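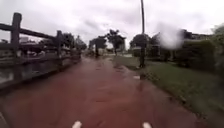
Teaching Pap to Follow a Path: Final Project Report

1. What we set out to do

The plan we handed in was to drive a small outdoor robot along a footpath by remote control, record what it saw and what our thumbs did, and train a network to copy us. After enough good driving, the robot would drive itself. The plan gave this three weeks. It took the whole term, and most of the second half went into finding out that our driving was not as good as we had told each other it was.

The robot is called Pap. It rides on a Trukero base that the department already owned, which settled the question of which base to choose. Our recording and training code is called Grirura, a name picked at one in the morning that we then had to say out loud in two presentations.

2. The route

We used the canal path at Closbridge. The section we marked out is 375 meters long and close to straight, with the fence and the water on one side and grass on the other. The paving is reddish, the grass is green, and we assumed that any network worth the electricity could tell them apart.

In dry weather it can. In wet weather the paving turns into a mirror and most of what Pap sees at its feet is sky. Puddles collect where the path meets the grass, so the edge we wanted it to notice goes soft exactly where it matters. We had read about this problem in other people's reports and had felt a bit sorry for them.

3. How we collected demonstrations

One of us walked behind Pap with the handset and steered. The other walked alongside with a stop button and tried to look like part of the scenery. A run lasted from the start mark to the end mark, and each was stored with the camera view, the steering value and the speed value.

We recorded 300 runs and kept 241. The rest went for the following reasons:

The driver was talking and drifted.
The handset lost its link and Pap coasted to a stop with great dignity.
A dog took an interest.
The recording was started at the end mark.

The last of these accounts for more runs than we would like to put in print.

Early on we drove as well as we could, right down the middle. This was a mistake, and a well-known one. A robot shown only perfect driving has never seen the side of the path, so the first time it wandered it had no idea what to do about it. It carried on toward the grass with complete confidence. From then on we steered off center on purpose with recording paused, switched recording on, and drove back to the middle. Passersby saw two students weaving a robot down a path on a drizzly afternoon and mostly chose not to ask.

4. Training

The network takes one camera view and gives one steering value. Speed was held at a slow walk. We left the speed output in the code because removing it broke something else, and we never learned what.

For the first model we used dry runs only. For the second we added the wet ones. The third used both, plus the recovery driving, with 3043 short clips in all. We cropped the top of each view to get rid of the sky, which helped less than expected given how much of the sky was also on the ground.

5. Results

The dry-only model did the full route on dry paving with a few nudges from the handset. On wet paving it turned toward the brightest reflection like a moth, and we stopped every attempt before it got anywhere interesting.

The second model was steadier in the rain but still could not come back from a bad angle. The third could, most of the time. Its weak point was long puddles along the edge of the grass, which it treated either as path or as something to be avoided at all costs, depending on the light. Raindrops on the lens also threw it off. Our solution was a cloth.

We also found that Pap had copied one driver's habit of keeping slightly left. The driver in question denied the habit until we plotted the steering values. As a measure of how well imitation works, this was our strongest result.

6. What we would change

Log who is driving each run from the start. We added this late and had to guess for the early ones.

Record wet runs in one block and dry runs in another, with a note on the light. "Grey" appears in our notebook so often that it has stopped carrying information.

Try a short history of views in place of a single one, so that one blurred or blotted view matters less. We had this half written in May and ran out of term.

Bring two cloths – the first one is wet by the second run.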